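Search this site

What Is Inside a Desktop Computer?

By Jamila Bhuiyan
August 3, 2021

A desktop computer is a box full of parts. Each part has its own job. If a grown-up lays the box on its side and takes off the side panel, you can look in and find them.

The biggest flat piece is the motherboard. It is often green. All the other parts connect to it, so they can send signals to each other.

The processor does the computer's thinking. It sits in a square holder called a socket. A small metal lever holds it down. When the processor is taken out, the socket is empty and the computer can't run.
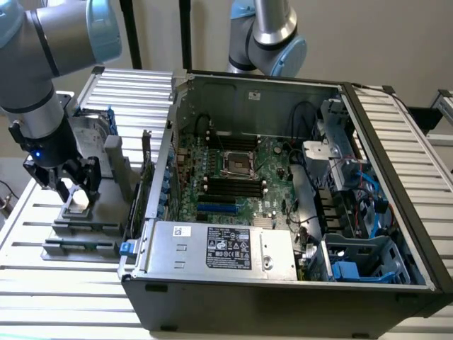 Next to the socket are long, thin slots for memory. Memory holds what the computer is working on right now. When you turn the computer off, memory forgets it all. Drives are different. They keep your games and pictures even with the power off.

Chips get hot when they work. A heatsink is a piece of metal with thin fins. The fins spread the heat into the air.

The power supply is a metal box. It takes electricity from the wall and changes it into the kind the parts need. Never open a power supply, even if it is unplugged.

Words to know: motherboard, socket, heatsink

64 shares
3 comments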